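Gotetti, entretien avec Elvira Mosquera. Directrice des opérations, 18 ans de maison.

Au départ, la réconciliation des positions se faisait sous tableur. « 473 portefeuilles, et chaque matin quelqu'un recollait les fichiers du dépositaire à la main. » Appel d'offres en mars, Sometti écarté, Grandico retenu. Pourquoi ? « Le prix, un peu. Surtout la reprise d'historique. » Migration par lots, 191 portefeuilles d'abord. Des écarts sur les coupons courus, corigés en 23 jours.

Et les gérants ? « Ils ont râlé. Ils râlent encore, sur les écrans surtout. » Prochain chantier, le reporting clients, confié à Benavides.
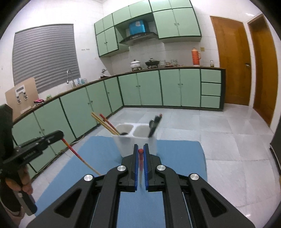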